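Kikuchi House refurbishment: how we are getting on
Progress report to the Emine Fund, November 2020
Prepared by Elaine Rocha, house manager, Skarncombe

Dear all,

First of all, thank you for being so patient. I had promised this report a little earlier, and then the boiler man came, and then he came back, and before I knew it the page was still blank. I am writing it now at the big table with a pot of tea, and I hope it gives you a fair idea of what your money has been doing since the summer.

For those of you who are new to the fund, Kikuchi House is a place where people stay while a member of their family is in the hospital at Nornorthorpe. Some come for a night or two and some are with us for weeks. They arrive tired and worried, usually with far too little luggage, and what they want most is a clean bed, somewhere soft to sit and a way of getting their clothes washed without having to think about it. That last one was at the heart of our application, and it has turned out to matter even more than I expected when I filled in the form.

The bedrooms

We said we would do five bedrooms and four are finished. They have been painted, the windows open and close as windows should, and every bed has a new mattress. Shigeru Minami did nearly all of the painting himself and was very particular about filling the old picture hook holes first, so much so that I began to wonder if we would ever see a brush come out of the tin. He was right, of course, and the rooms look lovely for it. The fifth bedroom is the one over the porch, where we found damp behind the wardrobe. The roofer has been and dealt with the slates, but the plaster has to dry out before anybody paints it, and I would sooner wait than do it twice. We are aiming for December.

The sitting room

I know this is the part that several of you were keenest on, having sat on the old settee at the open day (I do still feel I should apologise for that spring). The old furniture has gone and we now have pale grey upholstered seating, which everyone was nervous about on account of spilt tea. Hiyori Aoki, who looks after the housekeeping, talked me into it. She had brought fabric samples in and left them about the house for a fortnight to see how they stood up to ordinary life, and this was the one she trusted. It has a nice woven feel and it doesn't make the room gloomy in the afternoons, which the brown one certainly did.

We kept the walls white all through, partly for the light and partly because one colour is so much easier to touch up. They do pick up scuffs, particularly low down where furniture gets shifted and bags get put down, and I would be fibbing if I told you every wall was spotless today. Shigeru has put by a labelled pot of the same white for this, and he goes round with a small brush when the house is quiet.
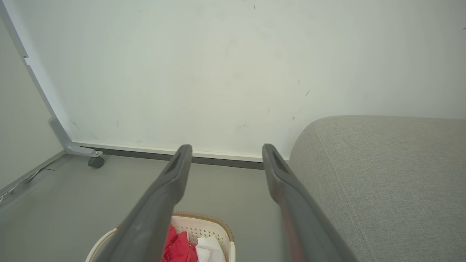
Laundry has been the real change in daily life here. Under the old arrangement guests carried their things down the back stairs and hoped the machine was free, and more than one person told us they had simply gone without. Now each family has a basket. They fill it whenever it suits them, Hiyori or Tatsuya Miyazaki collects it in the morning, and it comes back folded by teatime. Nothing clever about it, but I have had more kind words about the baskets than about anything else in the whole project, mattresses included! One gentleman wrote in the visitors' book that it was the first thing in ten days that somebody had done for him without a form to sign.

There have been one or two hiccups. A red jumper went through with somebody's white pillowcases in the first week, and we have since asked that colours be kept apart at the washing stage, however they come down to us. Tatsuya has also written out a card for the laundry room wall with the settings on it, as the new machine has a great many more of them than the old one had.

Money

We are within the budget overall. The paint and the baskets came in under, and the roof repair, which we hadn't planned for, took up most of what we saved. There is £200 left in the sitting room line, and with your agreement I should like to spend it on two reading lamps and a low table, as guests are balancing their cups on the arms of the seats at present. Haruto Tanabe has all the receipts in order and can send copies to anyone who would like them.

Who has stayed

We have had 44 families since the first rooms reopened. That is fewer than in an ordinary year, as we have been leaving rooms empty between stays, but it is more than I dared hope for in the spring. Several have come back to us a second time and asked for the same room.

Still to do

The porch bedroom, as above. New hooks in the hall. The stair carpet, where we are waiting on a second quote because the first one made Haruto go rather pale. I should also like to tidy up the trailing leads downstairs, which is only an afternoon's work once somebody finds the afternoon.

I will write again when the last bedroom is done. Until then, please do ring if there is anything you would like to know, and mind the bottom step if you visit, as the new light for it hasn't arrived yet.

With warm wishes from all of us,
Elaine

5 comments | 4 shares
Contact Kikuchi House | © Kikuchi House, Skarncombe | Back to top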